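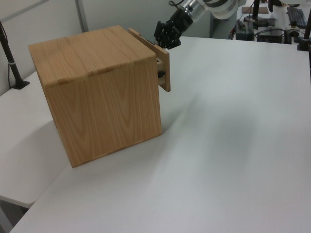

1/ Wooden cube cabinet, one drawer, on the white table. A few people asked about it after I mentioned it in December, so this is the long version: the kit, the finish, the drawer, and what I'd do differently.

2/ It's a Tanero kit, number 561. I paid $67 for it from Herkico, shipping included. You get the panels, the drawer parts, dowels, a small bag of screws and one folded sheet of instructions. No glue.

3/ The sheet is all drawings. Most of it is clear. The drawing for the drawer bottom is upside down compared to the others, so turn the paper around when you get there.

4/ Lay all the panels out before you glue anything. The grain on mine is strong and no two faces look the same. You get to pick which face goes out, and you only get to pick once.

5/ I put the big arched grain on the side panel. It has darker and lighter bands and it's the first thing you see from that angle. The top is plain long lines, front to back.

6/ I had the top the other way up at first, during the dry fit. Flipped it. The lines on the side I ended up with are straighter and there was a dent on the other one.

7/ Dry fit the whole box. Dowels in, no glue, clamps on lightly. If a corner won't close now it won't close later with glue running out of it.

8/ One of my corners wouldn't close. There was sawdust packed in the bottom of a dowel hole. I cleaned it out with a drill bit held in my fingers and it closed fine.

9/ Glue: any yellow wood glue. A thin line on the edge, a drop in each hole. Wipe the inside corners with a damp rag right away. Dried glue on the inside is what the drawer catches on.

10/ Check for square by measuring corner to corner, both ways, across the front opening. Same number means square. If one is longer, put a clamp along the long diagonal and squeeze a little.

11/ Then leave it overnight. The bottle says less. I leave it overnight.

12/ There's still a seam where the top meets the sides. I know about it. I could have filled it and sanded it flush, and I've done that on other boxes, and the filler always came out a slightly different color once the finish was on. A plain seam looks better to me.

13/ Same goes for the little lighter notches along the front edge of the top. I left them alone. Sanding them out would have meant taking down the whole edge.

14/ Sanding. 120 on the outside faces, then 180, then stop. Go with the grain. On the side panel the grain curves, so go the long way of the board and don't try to follow the arches.

15/ Vacuum it, then wipe it. I used to skip the vacuum and just wipe. The dust stays in the open grain and you see it as pale specks under the finish.

16/ Finish is Bellis clear oil. No stain. The honey color is what it came out as with two thin coats. I tried the tinted one on a scrap and it went orange.

17/ Put it on with a rag, wait, wipe off everything that hasn't soaked in. If it feels tacky the next day you left too much on. Fold your oily rags open over a rail outside to dry. Don't ball them up in the trash. They can catch fire.

18/ I oiled the outside and the drawer front. I didn't oil the drawer sides, so they're paler than the rest. Oil inside a closed drawer smells for months and gets into paper.

19/ Now the drawer, which took longer than the box.

20/ The front is a flat board and it's bigger than the hole. It overlaps the cabinet above and below the opening. This is the easy kind of drawer front for a beginner. If your opening is a bit off, the front covers it.

21/ The other kind, where the front sits inside the opening, has to have an even gap all the way around. I've made two of those and I look at the gaps every time I walk past.

22/ Build the drawer box first without the front. Slide it in and out twenty times. It should go in with one hand, pushing from the middle, and also when you push from one corner. If it only works from the middle, it's too tight or it isn't square.

23/ Mine was tight at the back on one side. To find the spot I rubbed pencil along both drawer sides, ran it in and out a few times, and looked for where the pencil had smeared. Sanded there. Repeated it until nothing smeared.

24/ Take off very little at a time. A loose drawer is harder to fix than a tight one.

25/ If you do end up loose, glue a strip of thin veneer inside the cabinet, low down, where the drawer side rides. Masking tape works for a week to test whether you've got the right spot.

26/ Putting the front on: close the drawer box, put double-sided tape on it, press the front on where you want it, then open the drawer slowly and clamp the front so it can't slide. Screw it from the inside.

27/ The kit screws were slightly long for this. I held one up against the two thicknesses before driving it and it would have come very close to the outside face. I used shorter ones from the jar. Check yours.

28/ Drill pilot holes. I split a front on an earlier box by not doing it.

29/ Wax on the runners and along the bottom edges of the drawer sides. I use Flusteck, the hard block, not the paste. Rub it on like a crayon and run the drawer a few times. A candle stub does nearly the same job and costs nothing.

30/ Don't use spray oil or anything wet on wood runners. It soaks in and the wood swells, and the drawer gets worse.

31/ Stops. The kit doesn't have any, so the drawer will come all the way out if you pull it far enough. I glued a small block inside the cabinet, behind the front rail. The drawer has to be tipped up a little to take it out on purpose.

32/ Put the block in after the wax and after you're happy with how the drawer runs. I did it in the wrong order and had to work around it.

33/ On damp days it's tighter. All-wood drawers do that. I leave it open a bit in July and don't sand it any more, or it'll be sloppy once the heat is on in winter.

34/ Feet: I stuck felt dots under the corners. The table is white and matte and it marks easily. Without felt you get tan scuffs, and they come off with a melamine sponge, but the sponge leaves a shiny patch.

35/ If the cabinet rocks, it may be the table. Turn the cabinet a quarter turn. If the rock stays in the same place, it's the table. If it moves with the cabinet, sand the high corner or double up the felt on the opposite one.

36/ Placement. Leave space in front of the drawer for it to come out and for your hand. I had it closer to the edge of the table at first and the drawer hung out over nothing when it was open. If the drawer is heavy the box can tip forward.

37/ What goes in it, for the people who asked: tape, scissors, the good tape measure, pencils, a tin of pins. Flat things only. Anything tall catches on the top of the opening when you close it.

38/ I tried a divider. It used up room and the pencils still ended up everywhere. Took it out. A shallow tin for the small stuff works better and you can lift it out.

39/ What I'd change: thicker drawer bottom. The one in the kit is thin and it bows if you load it up. I'd cut a new one from whatever is lying around, if it fits the groove.

40/ I'd also round the edges of the drawer front a little. The front is a plain flat board. It looks neat but you grab it from the edge a lot and it could be kinder to the fingers.

41/ Would I buy the kit again at $67? Yes for one. For a row of them I'd buy boards and cut my own. The panels are the easy part once you have a saw that cuts square.

42/ Time: one evening for the box, one for sanding, two short ones for oil, and one long one for the drawer. Most of that last evening was pencil, sand, pencil, sand.

43/ Tools, since this is always the next question: two long clamps, two short ones, drill, small square, tape measure, sanding block, rag. A rubber mallet for the dowels, or a hammer and a scrap of wood.

44/ Answer to a question: yes, you can stack them. The top is flat. Put felt between them or they'll scratch each other, and screw them together from the inside if there are kids around. More than two high I'd fix to a wall.

45/ Another one: no, I haven't put varnish on the top. Cups get a coaster. If a ring shows up I'll sand that patch lightly and oil it again. With oil you can redo one spot. With varnish you end up redoing the whole top.

46/ And: the color gets a bit darker if it sits in sun. If there's something standing on top of it, move it now and then, or you get a pale shape where it stood.

47/ The December thread with the cut list for the bigger version has 1148 replies under it, so please search in there before asking me for the sizes. They're near the top.

48/ Correction to 14: someone asked if I really stop at 180. On the outside faces, yes. On the drawer sides I go to 220 before waxing. They slide better.

49/ Next one is a double, two drawers side by side with a divider in the middle. I've got the boards. I haven't decided about the fronts.

Eifion Voyle, July 15, 2018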